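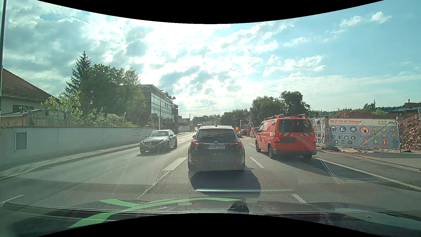
How to keep a paper log of your fuel use

When I bought my first car I wanted to know how much fuel it really needs. The number in the manual did not help me much, because I drive mostly short trips in the city. So I started a small notebook, and I still use the same method. You need a pen, the notebook and two minutes at the pump.

Step 1. Prepare the page
Draw four columns: day, odometer, liters, price. I use a Wullex pocket book with squared paper, but any notebook is fine if it fits in the door pocket.

Step 2. Fill the tank completely
Stop when the pump clicks off the first time. Do not add more. Write down the odometer and leave the liters column empty, this is only your starting point.

Step 3. Drive normally
Please do not try to save fuel in these first weeks. You want to see your usual number.

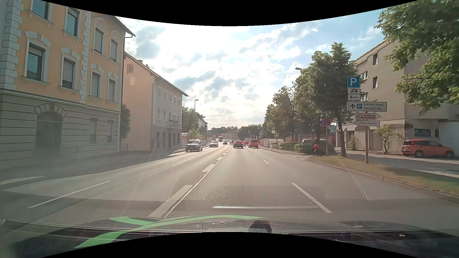

3 min read

Step 4. Fill up again
Use the same station if possible, and fill again to the first click. Now write the odometer and the liters from the receipt. If you fill only half of the tank on some day, write it also and mark it with a small "h". You will add these liters to the next full tank.

Step 5. Calculate
Divide the liters by the kilometers since the last full tank, and multiply by 100. My example: 46 liters, and the odometer moved by 575 km. 46 / 575 x 100 = 8 liters per 100 km.

If you prefer miles per gallon, divide the miles by the gallons. Do not mix the two systems on one page. I did it once on a trip to Skiltside and had to write the whole page again.

Step 6. Compare only after several tanks
One tank says very little. The pump can click early, or the car stands on a slope. I make an average after five full tanks, and I start a new average in October when the cold mornings come.

What to do when the number goes up
Check the tire pressure first, when the tires are cold. Then take the heavy things out of the trunk. If it stays high for three tanks, show the notebook to your mechanic.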